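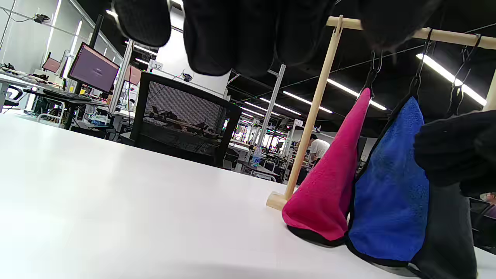

Posted in Cleaning, Small fixes

I've been trying to get the microfibre cloths sorted since June and I think I'm done. The old system was a bucket. Used cloths went in, clean cloths sat on top of them, and by Wednesday you couldn't tell which was which.

Teodor Vik lent me his little wooden rack, the tabletop kind with a flat base, dowel posts and a bar across the top. He bought it at the Viklund shop in Astport for $20 and never used it for towels. It takes metal hooks over the bar, so each cloth gets its own spot.

The pink and blue ones are the thick plush sort with a black edging. They hold a lot of water and they take ages to dry if you leave them in a heap, which I did for most of last winter. The edging on one of mine went sour and two washes didn't fix it.

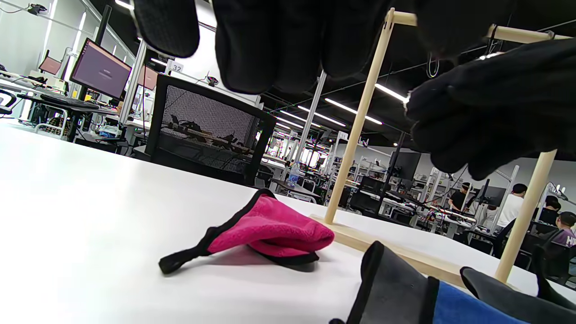 How I hang them

I tried folding them over the bar first. It looks neat but the inside of the fold stays damp. Now I pick the cloth up by one corner, or by the loop if it has one, and put that on the hook so the rest drops straight down. The bottom corners of the big ones touch the table. I'd like a taller rack but I'm not paying for one.

Pink is for benches and desks, blue is for glass and screens. Grey is for anything you wouldn't want near the other two. I wrote this on a card and the card got wet, so now people just have to remember.
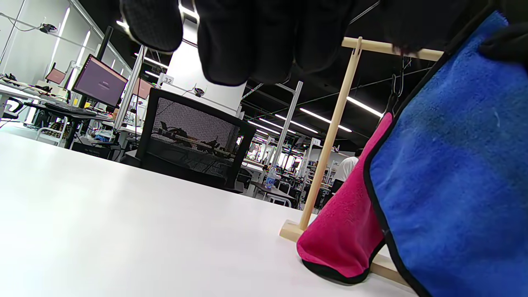

Blue in front, pink behind, on the borrowed rack.

Washing is nothing special. Warm, no softener, and keep them away from cotton towels or they pick up every bit of fluff in the machine. I use 20 mL of Plavance liquid for a small load. I tried the Flirnivlow sheets as well and they left a film on the glass, so the rest of the box is under the sink if anyone wants it.
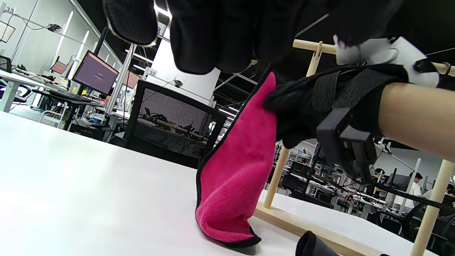 After the wash I give each one a shake, pull the edging straight and hang it back up. They're ready to use the next morning. I've got 14 cloths in rotation and the rack won't take them all, so the spares stay folded in a drawer until something needs replacing.

Teodor wants his rack back eventually. I'll probably make a copy out of dowel.

14 comments | 70 shares

Get new posts by email. Join 464 subscribers.

This site uses cookies. By continuing to browse you agree to our use of cookies. Accept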